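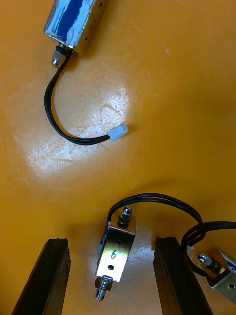

Hina Janjua would ban the word "click" from every solenoid data sheet. A click, she says, only tells you the plunger has moved. It doesn't tell you how far, or with what force, and at the end of a full stroke the two can be very different.

She has spent most of her working life at Tanoli, a repair shop in Gundville that looks after vending machines, ticket barriers and locker banks. All of these depend on small solenoids. A coil of wire is switched on, a metal plunger is pulled into it, and a bolt slides back or a flap opens. When the current stops, a spring usually returns the plunger to where it was.

The shop began keeping its used solenoids instead of binning them in December, after a supplier stopped making a type fitted in 84 lockers at a swimming pool. Remzi Saraç went through the scrap box and got enough working parts out of it to keep the lockers going. There are now 148 solenoids on the shelves, each with a card.

The sorting is slow work. A meter across the two wires shows whether the coil is broken. If it passes, the plunger is pushed in and let go by hand. It should move freely, with no grating. Dirt is the commonest fault, and a dry cloth often cures it. Oil is not used at Tanoli, as it picks up dust and the plunger sticks again within weeks.

Next comes the pull test. The solenoid is bolted to a steel plate and has to lift a 300 gram weight from the far end of its stroke. Those that manage it ten times in a row go on the shelf. Those that don't are stripped for nuts, washers and leads.

Leads cause more trouble than coils. Many small solenoids come with a short two-wire cable and a plastic plug, and the plug is what people pull on when they are in a hurry. Saraç checks the crimps with a hand lens and replaces any that look doubtful. He keeps the old plugs too – makers change the shape from one year to the next, and an adaptor lead can save a whole board.

Heat is the other thing to watch. A coil meant for short bursts will cook if it is left switched on, and the label doesn't always give the rating. Janjua marks these cards in red. One came back from a car park barrier with its wrapping gone brown and brittle.

Customers pay less for a tested part than for a new one, and the shop gives it the same six-month guarantee. The locker type is down to the last few. Saraç is asking other repairers for more.

Comments

Shamim Ansari: We had the same trouble with plugs on our Vudska lockers. Ended up soldering the lot.

Hammad Kakakhel: Is the pull test done cold? Ours pass first thing and fail once they've been running for an hour.

Shagufta Yousafzai: I have 2 boxes of the old locker type in Milis if they want them. Never fitted.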